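Home | Projects | Student Reports | Labs | Contact

Print this page | E-mail this page

Reading time: 5 minutes

Moving a Trail Map Between Versions: What I Learned About Broken Links

GIS project report, second term
Efa Lloyd

I picked this topic because of one bad afternoon in January. I'd been handed a map document of the walking trails around Ratden, made by a student who had already graduated, and I was supposed to add two new trails and send it back. I opened it, and every single layer in the table of contents had a red exclamation mark beside it. The map itself was blank. I thought I'd wrecked it just by double-clicking!

I hadn't, of course. A map document doesn't hold your data, it only holds directions to your data (plus the colours, labels, page layout and so on). If the folder moves, or the drive letter changes, the directions lead nowhere. Everybody in second year seems to know this in theory, and then everybody gets caught by it anyway – me included, and more than once, as you'll see.

So my project became: take the old Ratden map, repair it, and write down a routine that the next person in the lab can follow without phoning me.

What I started with

The project folder came to me on a portable drive. Inside were 57 layers spread over four map documents, and a geodatabase called Ostier that most of the layers pointed at. The rest pointed at loose shapefiles in places like a desktop folder on a computer that the lab doesn't have anymore. I also had a spreadsheet of trail markers with 164 rows, which had been joined to one of the layers by marker number. The join was broken too.

I did all my work on the lab machines in the basement and not on my own laptop, because the laptop kept running out of memory when I exported the big poster layout. I'd honestly recommend the same to anybody with an older laptop. 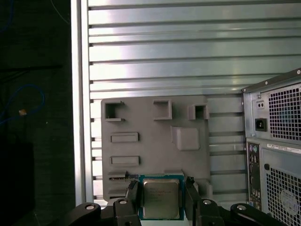 Fig. 1. Processor held at the edges.

Fixing the links, the slow way

My first try was to fix each layer separately. You right-click the layer, go to Properties, then the Source tab, then Set Data Source, and browse to wherever the file lives now. It works fine. It's also incredibly boring, and by the time I'd done a dozen or so I was clicking on autopilot and pointed the creeks layer at the roads. I didn't notice until the roads turned up in a lovely shade of blue.

There's a shortcut I should have known about. If you click the red exclamation mark on one broken layer and show it the right location, the software will try to repair any others that were looking in the same old folder. That took care of nearly everything that lived in Ostier in one go. I may have cheered a little (sorry to whoever was studying beside me).

The leftovers were the shapefiles. I found most of them by searching the drive by file name, copied them into one folder called Skondholm after the trail network, and pointed the layers there. A word of warning: a shapefile is several files with the same name and different endings, and if you drag only the .shp across, you've moved a piece of it. Copy them in the catalogue window and it brings the whole family along. 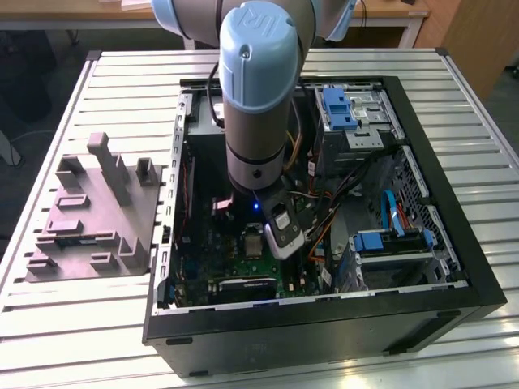
Trefor Hopkin read my draft at this stage and wrote in the margin that I should turn on relative paths before doing anything else, as otherwise I'd be repairing the same links again the next time the folder went anywhere. He was right, and I wish I'd asked him sooner. The setting is in the File menu under Map Document Properties, a little checkbox near the bottom that says to store relative pathnames. With that on, the map looks for its data by where the data sits compared to the map. You can move the whole folder to a new drive and it opens normally.

I went back and ticked it in all four documents, saved them, and then tested it by copying the entire project to a memory stick and opening it on a different computer. Three opened perfectly. The fourth still had one red mark, and that was a scanned background image I'd left on the network drive by mistake.

Saving for an older version

The other half of the job was getting the map back to Llinos Ifans, who looks after the trail signs and runs an older release than we have in the lab. A newer map document won't open in an older release at all. You have to use Save A Copy and choose the version from the list at the bottom.

Two things went missing when I did that. The transparency on my hillshade came out differently, so the hills looked very heavy, and a few labels went back to the default font. Neither was a disaster but I'd have been embarrassed if I'd sent it off without looking. Osian Gape let me borrow the older install for an hour to check it.

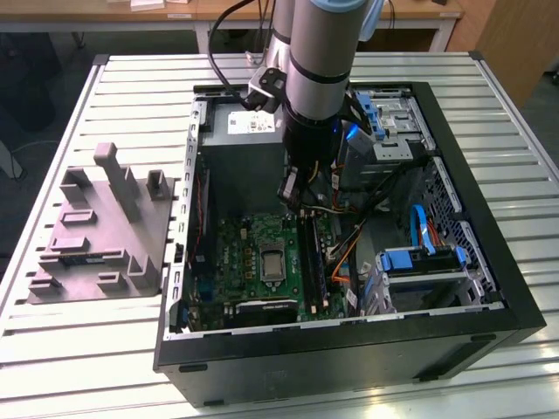
Can you save a copy for an older version and keep working in the same window? You can, but the document on your screen is still the newer one, so any changes you make afterward won't be in the copy until you save it out again.

That last bit cost me an evening. I fixed the labels, felt very pleased, and e-mailed Llinos the copy from before I'd fixed them.

The join

The marker spreadsheet was the part I'd been dreading, and it was over in ten minutes once I saw the problem. In the layer, marker numbers were stored as text. In the spreadsheet they were stored as numbers. They look identical on screen and the software will not match them. I added a text field, calculated the marker numbers into it, and joined on that. All 164 rows came through.

The routine I ended up with

Put the maps and the data in one project folder before you open anything.
Open the map, turn on relative paths, save.
Repair one broken layer from each old location and let the others follow.
Check what each remaining layer is pointing at, by name.
Copy the folder somewhere else and open it there.
Save the older-version copy last, and look at it in the older version if you can.

What I'd do differently

I'd keep a list of the original paths from the beginning. I started one late, on the back of an assignment sheet, and there are two shapefiles whose old locations I never wrote down. Fatos Kolev suggested exporting the list with a short script, and I got as far as printing the layer names before I ran out of term. The script is in the project folder with my notes if somebody wants to pick it up.

I also still haven't found the original of the Uddin lookout layer. The version in the folder draws properly, but it has fewer fields than the old legend refers to, so I've left a note about it in the map description.

Print this page | E-mail this page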